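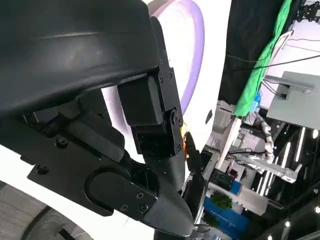

Mathias Gruber
I would not leave the green cloth hanging on a slope beside the black one. Either it covers the whole back or it comes down. When two colours meet behind your work area, the eye goes always there.

Nkrumah_L
Thank you, Mathias. The green sheet I bought in September, 15 dollars at Dranside, and the black one was in the garage already. I want to keep both – black for light things, green for the rest. My question is more how to hang them so I can change quickly.

Mansa Dramani
Two rails, one behind the other. I have this at home with shower curtain rings, 12 on each rail, and I change over in a minute. Green at the back, black in front.

Mathias Gruber
Rings make folds. Folds make shadows, and on black you don't mind, but on green it is a big problem. I would clamp it flat.

Mansa Dramani
I iron mine and the folds are very small. Clamping each time is boring work, you will stop doing it after one week.

Shamim R.
Which weight is the black fabric? Mine was too thin and the grey wall came through. I doubled it and sewed the bottom hem with a chain inside, like for curtains. Now it hangs straight.

Nkrumah_L
I don't know the weight, there was no label. The chain is a good idea, I will try it on the green first. About the rails I am still not decided – my ceiling is plaster and I don't trust the anchors.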